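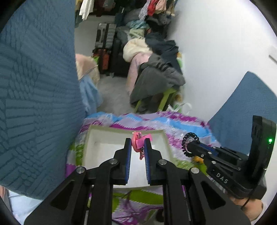
August, 14:27, back bench

Hair bits again. Sorting the accessories tub, the one that came over with the Prukix stuff and has sat under the window since. Tray out on the purple patterned cloth, pale tray with the sloping sides, the white bottom is good for seeing small things against. Pink hair thing, black coil tie. Start with those two types, leave the flat elastics for later.

Clips: go by the metal part first, colour after. Did it the other way last time and ended up with a lovely pink pile, half of it with tired springs. Open each one 3 times, if it sticks or squeaks it goes in the Culum box for spares. Little dangly ends catch on everything, esp. the cloth. Lay them dangly end inwards.

Coil ties: the telephone cord sort. They hook into each other like mad, keep them seperate from the start. Stretched ones — soak in hot water, leave overnight, look again in the morning. Wirkeo leaflet says 4 minutes in the water is plenty. Not convinced, try both and write it down.

Cloth needs a shake before anything goes back on it, fluff gets in the coils. Also it's too busy for the small black grips, lost one in the pattern yesterday and found it with my elbow. Anything dark stays in the tray.

Labels: Hovland drawers, top row clips, second row coils, third row not decided. Old labels still say buttons, peel them of before somebody files buttons in there.

To get: small zip bags (the pack of 1000 is cheaper but where would it go), fine marker, another pale tray same size.

Stopped for tea 15:40. Bottom half of the tub still to do — mostly headbands by the feel of it.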